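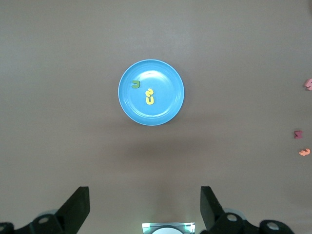 Foam letters on a light-blue plate.

Fundengate Ski Wear — Incoming Garment Check
Style: Prulside insulated ski jacket, women's
Lot size: 656
Sample pulled: 64
Inspected 5/13/26

1. Main zipper, ten full pulls per jacket
PASS. Two were stiff at the chin. The supplier calls this "breaking in." I call it stiff, but it is within limits.

2. Pocket zippers and pulls
PASS

3. Powder skirt snaps
FAIL on 4. Snap cap came away by hand with very little effort. These are not the snaps on the approved sample, whatever the packing slip says.

4. Wrist gaiters, thumb loop stitching
PASS. Single row of stitching where the spec shows a double row. The spec also says "or equal," so I can't fail it. Would like that phrase gone by June.

5. Hood cord and toggle
HOLD. Cord end sticks out past the hood edge when fully loosened. Could catch on a chairlift. Measured twice, same result.

6. Reflective trim, both sleeves
PASS for placement. Brightness not tested here.

7. Seam tape, shoulders and hood
PASS by eye. See comments.

8. Care and fiber labels
PASS

Comments

Seam tape: the hang tag says the Astia shell was tested through 4,000 flex cycles. No report came with the lot. Flexed how, at what temperature, with the tape on or off? I have asked twice. Until I see paper, the hang tag should not make the claim.

Fill weight: three jackets opened at the hem. Back panel fine, sleeves light. The factory says the fill "settles in transit." Maybe. It settled the same way in all three.

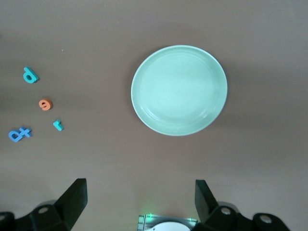 Bạch writes that the snaps were changed at the mill's request and that the new ones passed a pull test in the factory, so she would release the lot and replace the bad ones as they turn up.

Not agreed. As they turn up means on a customer, on a hill. Send me the pull test with the snap part number on it and I'll look again.

Status: HOLD, items 3 and 5
Recheck: full lot for snaps, new sample for cord length
Signed: Ishbel Niven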